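Why I would still pay for the slow hands

I have now spent the better part of a wet October reading other people's opinions of the Ilon hand kit, and nearly all of them come down to the same complaint, namely that it is slow. They are right, bless them, it is slow. I have made a cup of tea, drunk a fair bit of it and come back to find the thing still thinking about a plate. All the same I have grown very fond of it, and I'd like to put in a kind word for a product that is having a rather rough time in the reviews.

For anyone who hasn't been following along, Ilon sell a pair of five-fingered hands with the software to run them, and you bolt them to whatever arms you have already. The price is 2,841 euros for the pair if you order through Dakus, who handle the sales from Paris and who have always answered my emails within the day (even the silly ones, and I have sent a few of those). It's a lot of money. It is also a good deal less than I paid for my first car, which couldn't pick anything up at all.

The rival everyone holds up is the Naseri gripper, at 2,334 euros, and I do understand why. It has two flat fingers, it opens, it shuts, and it will shift small boxes from one side of a bench to the other until you beg it to stop. If I ran a packing room I would buy it tomorrow and never think about it again. But I don't run a packing room, and I suspect that most of the people reading reviews of these kits don't either. We are teachers, tinkerers and small workshops, and what we want to know is how a machine might one day manage in an ordinary kitchen, where hardly anything is shaped like a box.

Take fruit. I've become a bit of a bore on the subject, I'm afraid, but a lemon is a lovely test for a hand. It is the wrong shape for flat fingers, it rolls if you so much as look at it, and the pointed ends mean that no two grips are quite alike. You have to curl round it, and that is the whole argument for having fingers in the first place.
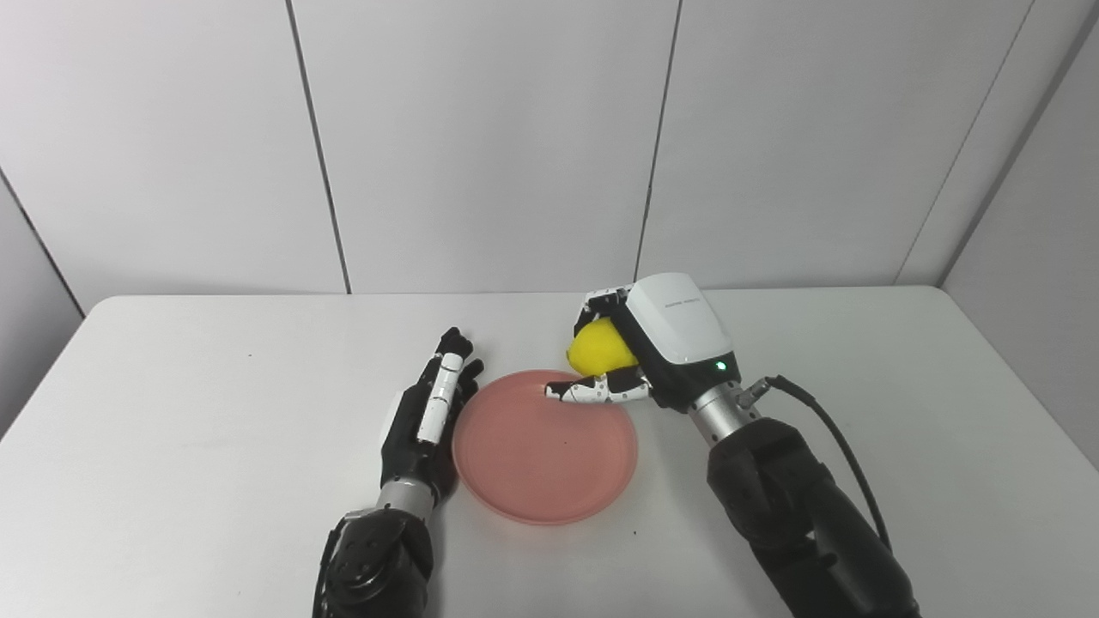 The right hand with its lemon beside the pink plate.

My friend Eglė Jaunzems, who has been patient enough to argue with me about this on most Saturday mornings, thinks I am being sentimental. Her view is that people see fingers and a thumb and forgive everything, and that if the same kit looked like a pair of coal tongs we would have sent it back. There is something in that! I do talk to it. I have said "well done" to it out loud, more than once, and I never said that to the dishwasher.

Where I think she goes wrong is in treating speed as the thing you're buying. Speed tends to come along later, with an update or a cleverer bit of software, whereas you can't download a thumb. I ran my own set through 100 pick-ups one long afternoon, mostly fruit with the odd wooden spoon, and it dropped three. I was watching for bruises and found none, and that mattered far more to me than the clock did.

I have grumbles, of course. The manual reads as though it had been translated twice, the calibration takes almost an hour if you do it properly, and I do wish Ilon would sell single fingers as spares instead of making us buy a full set. Dakus tell me they have passed that on. If they can get it sorted by the spring I'll order a second pair, and Eglė can have the tongs.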